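Guest bathroom supplies: what changes from December

Members who let out a room or a flat through the Bostadska scheme will have seen the note about toiletries in the last mailing. Several of you wrote in to ask what it means in practice, so this item goes through it at more length. It covers what we expect you to put out, what you can order from the shared store, how to deal with opened items and who pays for what.

The short version is that the old welcome basket is going. For years each let had a basket with full-size bottles of shampoo, body wash and hand cream, topped up between stays. Guests liked it well enough, but the bottles were often left half full, the next guest did not want them, and a good many went down the sink. At the last count the store at Jollelent had sent out 1494 items in one season, and the returns shelf was full of things that could not be given to anyone else.

From December, the basket is replaced by a small set per guest, for the things people most often forget. That means a toothbrush in its wrapper, a travel-size toothpaste, a small mouthwash and a comb. Shampoo and body wash move to wall dispensers, which you fill yourself from the refill cans. Soap at the basin stays as it is. If your let has a shared bathroom, put the sets in the bedrooms and keep the bathroom shelf clear.

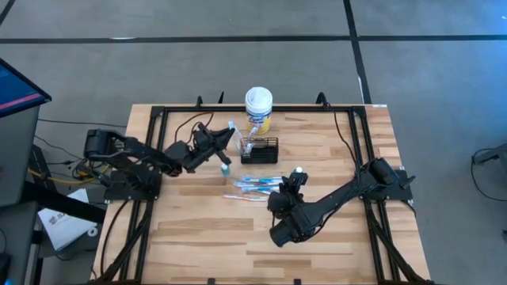
Orders work much as before. The form is on the members' page under Supplies, and it closes at 5 pm on the last day of the month. Anything sent in after that goes into the next round. You can collect from the side door at Jollelent in the mornings or have your order brought round with the clean linen. If you choose linen delivery, please leave a crate out. Bags have been getting mixed up with the laundry going the other way, and one member's order was washed along with the pillowcases.

The minimum order is 2 sets and there is no upper limit, but please order for one month at a time. We keep 300 sets in stock over the winter and would like them to go round. If you have a large group coming, tell us in the notes box and we will put extra aside.

Dispensers come in two kinds. The Gristulix model is screwed to the wall and locks with a small key. The Georgiev model hangs on a rail and lifts off for filling. Either is fine. The screwed one needs a drill that can manage tiles, and there is one in the tool cupboard that you can sign out for a weekend. The hanging one is quicker to put up but takes more room in a narrow shower. In lets with a sloping ceiling over the bath we suggest measuring first, as the rail has to hang straight.

Empty and rinse the dispensers before you refill them. Topping up on top of old soap leaves a layer at the bottom that goes thick and blocks the pump. A rinse with hot water is enough in most cases. If the pump is already blocked, take it apart and leave the pieces to soak overnight. Spare pumps cost very little, so it is not worth spending an afternoon on a bad one. Write the product name and the date of filling on the label at the back. Guests with allergies do ask, and it saves having to ring the store.

On opened items, the rule is simple. Anything a guest has opened is thrown away or used at home by you, and is never put out again. This includes bottles that look untouched but have a broken seal. Anything still sealed can stay in the room for the next guest. Toothbrushes should always be left in their wrappers, and please do not stand them in a glass to make the room look nice. If a wrapper is torn, take the brush out of the room. They are very good for cleaning round taps and along the grout.
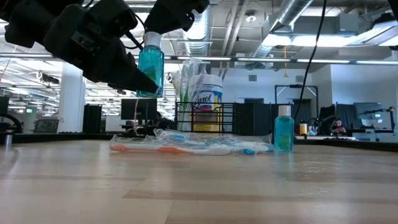
Wrapped toothbrushes and a small bottle of mouthwash.

We have had a few questions about mouthwash, which some members would rather not supply. You may leave it out if you like. Many mouthwashes contain alcohol, and families with small children sometimes prefer not to have it in reach. Tick the box marked "no mouthwash" on the form and your sets will be packed without it. The price of the set stays the same, as working out a second price would take more time than it saves.

As for cost, each let has 3 months of sets paid for out of the scheme, starting with the first order. After that they are charged to your account along with the linen. Dispensers are paid for by the member and belong to the member. If you leave the scheme you may take them with you, but please fill the holes. Refill cans are charged by the can and the empty ones should come back to Jollelent with the lids on. Cans without lids have leaked in the van twice this autumn.

If you still have full-size bottles from the old baskets, there are two things you can do. Sealed ones can be handed in at the side door until the end of December, and they will be credited to your account. Opened ones are yours to use up. Please do not pour them into the dispensers. The old hand cream in particular is too thick for either pump.

The room cards will need changing too, as the present ones still mention the basket. New cards are at the printer and will come with the December linen. Until then you can cross out the line about the basket or take the card away. The new text tells guests that spare toiletries are in the top drawer, so that is where the sets should go. If there is no drawer in the room, a shelf in the wardrobe will do, and you can write the right place on the card by hand.

Questions about orders should go to the store and questions about charges to the accounts address on the members' page. The linen rounds over the winter holiday will be listed in the next newsletter, together with the closing times for the drying room.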